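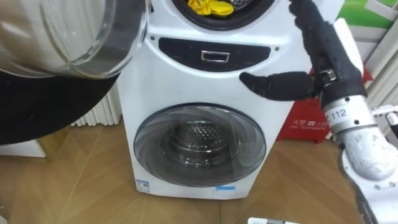
Laundry water use in share houses - project report (draft 2)
Sun 12 July

Aim: find out how much water goes on washing clothes in student share houses in Brulla, and whether fuller loads would make a dent.

Method. Paper log sheet stuck up beside the washer, one line per load. Filled in: date, cycle, full / half / tiny. 41 people signed up, we ran it over one winter term. Meter readings where the landlord let us, otherwise litres from the manual. Not ideal, see limits.

Results. 300 loads logged. 46 of them "tiny", mostly sports gear and work shirts needed for the next morning. Quick wash most popular by a mile. Hardly anyone used eco, the usual complaint was that it takes to long. The Raniseo Street houses did better then the rest, they share a basket and wash together.

Limits: people forget to write things down. "Half" means different things to different people. Colour runs washed twice got logged once, we think. No summer data, will try again in December if we can get the meters back.

Still to do: graphs, fix the Bennani Court table (columns swapped), refrences.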